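Questions people ask me before they book

I'm Iveta Kuruc and I run small private tours out of Marnine, mostly along the coast and up into the Friesen hills. I get asked the same things over and over, so I've put my answers here. If yours is missing, drop me an email and I'll add it!

How many people are on a tour?
Just your own party. The car takes four passengers comfortably with luggage. If there are more of you, Henrique Torres drives a second car and we travel together (he knows far more about birds than I do, so you may end up fighting over seats).

Do you pick us up from the airport?
Yes, and it's in the price. I'll be in arrivals with your name on a card. Late flights are fine, but do tell me if you land after midnight.

How long should we stay?
You can see Marnine old town and the harbour at Gerkico in two days. I'd still say give it longer, as the hill villages are my favourite bit and the roads up there are slow.

What does it cost?
A full day is 90 euros per person, with fuel, parking and lunch. Hotels are separate and you pay them direct, so there's no mark-up from me.

When's the best time to come?
I love April. The hills are green, the sea is still freezing and you can get a table anywhere. August is hot and busy, and I'd start your days at seven to get round that.

Is there much walking?
As much as you like. The one proper climb is the lookout at Ado, which has 538 steps. There's a café at the bottom with very good almond cake, and plenty of my guests get no further than that.

What about lunch?
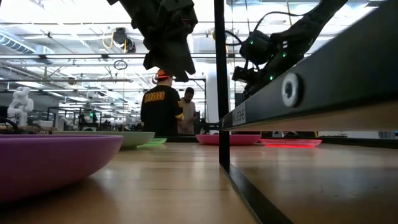 We eat in family places, usually whatever's cooking that day. Vegetarians do well here. Vegans do all right too, as long as I can ring ahead the evening before. Please mention allergies when you book, and again on the morning, because I'd hate to get that wrong.

Can we bring children?
Please do! I have booster seats and a baby seat, so just send me ages when you book.

What if we need to cancel?
Let me know two weeks ahead and you get your deposit back in full. Later than that, I'll move your dates once for free.

Do we need cash?
A bit, for markets and the church at Ado. Cards work nearly everywhere else, and there's a cash machine by the harbour in Gerkico.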